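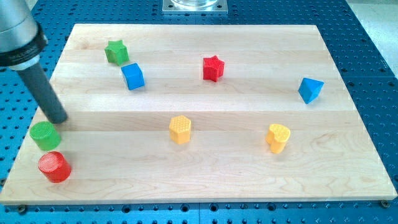 From the Linach kitchen: the bread course comes back in October

September 28, 2024

Dear members and friends of Linach,

The summer pause is over and the ovens are warm again. Many of you have asked when the bread course will return, and now we can give an answer: it begins in October, in the same room as last year, and it has two evenings. On the first evening we mix and fold the dough. It then rests in the cold room during the night, and on the second evening we shape it and bake.

We have changed a few things after reading your comments. Last year the first evening was too full. There was a long talk on flour, and when it finished many people were already tired and wanted only to touch the dough. This time the talk is short, and the notes will be on paper so that you can read them at home. The rye loaf has also moved out of the programme. It is a beautiful bread, but it needs more patience than we can offer in two evenings, and it will perhaps have its own course in spring.

The flour is again from the Besosus mill. The new harvest drinks a little less water than the old one, so if you bake at home with last year's recipe, please hold back a small part of the water and add it only when the dough asks for it. A dough which is too soft can still become good bread, but it is difficult to shape, and beginners often lose their courage at this point.

For your starter, feed it the evening before you come. Equal weights of flour and water are enough: 100 grams of each is plenty for the loaf we make. If you have no starter, we will give you some of ours -- it is called Qiu, it lives in the big glass jar by the window, and it has been very strong this month. Please bring a clean jar with a lid that does not close too tightly.

Please also bring an apron, a tea towel and a bag for carrying your bread home. Bowls, scrapers and baking tins are in the kitchen. Rings and watches are better left at home, as dough finds its way into everything.

A word on money. The autumn sale of cakes and jams brought in 2,845 euros, and we thank all who baked, carried and bought. With this sum we could repair the door of the second oven, which has not closed properly since the winter. A part remains, and it will be used to keep the course fee the same as before.

To reserve a place, write your name on the list at the entrance or answer this newsletter by e-mail. If you have an allergy, please mention it when you write. Those who were on the waiting list last year will be asked first, and the other places are given in the order in which your messages arrive.

A dark blue Dakine rucksack was left in the cloakroom after the sale. It is now in the office, on the shelf behind the door.

With warm greetings,
The Linach kitchen group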